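Support ticket: sunglasses order, lens rattle and storage question
Opened by: Maricruz Ayala
Date opened: 5/6/24
Product: Chala sunglasses, brown lens
Seller: Cokholm online store
Status: Open, waiting on parts

Hi there! So I bought two pairs of the Chala sunglasses from you in the spring sale (one for me, one for my sister, who hasn't seen hers yet so please don't spoil it) and I've got a problem with mine. The left lens rattles. If I shake them next to my ear I can hear it clicking, and when I walk down stairs it's enough to drive me up the wall. I paid $40 for them, which I thought was a good price, and I love how they look on me, so I'd much rather get them fixed than send them back.

Things I've tried so far:

Tightened the hinge screws with the little screwdriver from my Grimico repair kit. They were already snug. No change.

Pressed around the edge of the lens with my thumbs. It moves a tiny bit at the outside corner, near the hinge, and then pops back. I did this maybe five times and quit, I didn't want to crack anything.

Ran them under warm water and pressed again, which is what the Grimico leaflet says to do for plastic frames. Quiet for one evening! Then I left them in the car at lunch and the clicking came right back.

Swapped with my sister's pair (sorry, sis) to check it wasn't my ears. Hers don't make a sound. 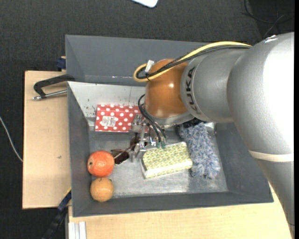
My other question is about keeping them from getting scratched in the meantime, and I'd like it on the same ticket if that's okay. Mine came in a thin pouch that doesn't close properly, and at home they end up loose in whatever's nearby. I know a big gray bin with sloping sides is no place for a pair of brown-lensed sunglasses to be lying around without a case, but mine live about like that, in the tub by my back door with the dog leashes. Do you sell a hard case that fits the wide Chala shape? I measured the Pretthorpe one on your site against mine and it looks too narrow at the hinges, but the page only gives the outside size, so I can't tell.

Update, same evening: your reply asked for the number inside the arm. It's rubbed off on mine, all I can make out is a 9 at the end. Order was placed under my name, Maricruz Ayala, if that helps you find it.

Update 2: Thanks for the quick answer! I did the paper test you described (strip of paper between lens and rim). It slides in at the outer corner and nowhere else, and on my sister's pair it won't go in at all. So I guess the rim has spread a bit on that side. I've stopped wearing them in the car.

Update 3: Got your note that a new front is coming from Chala and could take some 30 days. Fine by me, I have an old pair to get by with. Two things before you ship it. Do I move my own arms over to the new front, or do you send the arms too? And are the screws included? One of mine is getting chewed up from all my tightening. Please add the bigger hard case to the same box if it's in stock, and charge the card on file.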